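Rice and soup in a small electric pot - quick guide

Posted September 26, 2017 by Adoración Sepúlveda

Right, short one because I've got a bus to catch. Loads of you asked how I do lunch without a proper hob. Electric pot, one knob, done. Mine lives on the table and gets used most days.

What you need
Electric cooking pot with a lid
White rice, one mug
Water, a mug and a half
Pinch of salt
Stock cube if you're doing soup after

Before you start. Wipe the outside of the pot and the bit underneath, dry it properly. Table too. Leave a gap behind it, steam goes up the wall otherwise and you get a damp patch. Ask me how I know.

Rinse the rice. Cold water, swish, tip out, again. I do it 4 times, my sister does it once and hers is fine too so please yourself.

Rice in, water in, salt in. Level it off with a spoon. Lid on.
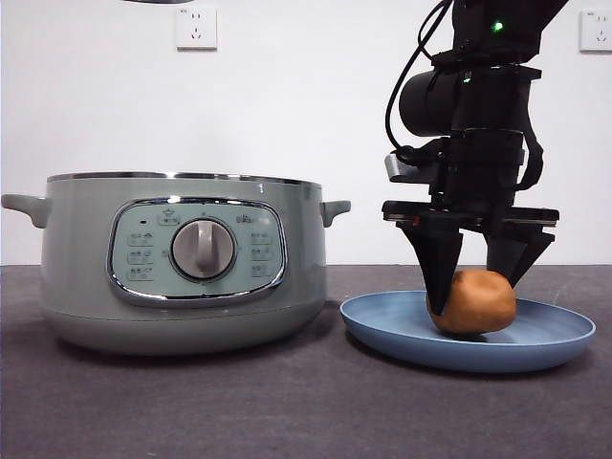 The green pot, knob on the front with the settings either side.

Now the knob. If your labels are in Chinese like these, don't guess - get your phone out, use a translate app and write the settings on a bit of masking tape. Stick it on the table, not on the pot, it goes gummy when it warms up. Took me 5 minutes and I've not had to think about it since.

Turn to the rice setting. Leave the lid alone!! Every peek lets the steam out. When it's done switch off and let it sit ten minutes, then fluff with a fork. Not a metal one if your pot is non-stick, I ruined a Weken pan that way in February and I'm still cross.

Soup after. Scoop most of the rice out, leave a couple of spoonfuls. Add water, stock cube, whatever veg is going soft. Soup setting, lid on. Stir it half way thruogh so the rice doesn't catch.

Cleaning. Unplug first. Let it cool. Warm soapy water inside, soft sponge, and only a damp cloth round the knob - never put the whole thing in the sink. Dry under the rim aswell, water hides there.

Porridge next time, if I get round to it.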